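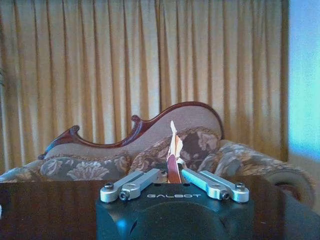
Torn strip, reddish brown side, over the dark table

Fendgate wrote:
Paper or thin card? Need to know which bin. Sorting scraps before Thu 15 November pickup.

Hlongwane wrote:
Card. Paper that size wouldn't stand up straight.

Ivivside wrote:
Disagree. Narrow strips of heavy wrapping paper stand fine. The white at the torn tip is just the core - both tear like that.

Fendgate wrote:
Any test?

Hlongwane wrote:
Fold it. Card cracks along the crease.

Ivivside wrote:
So does coated paper. Weigh it.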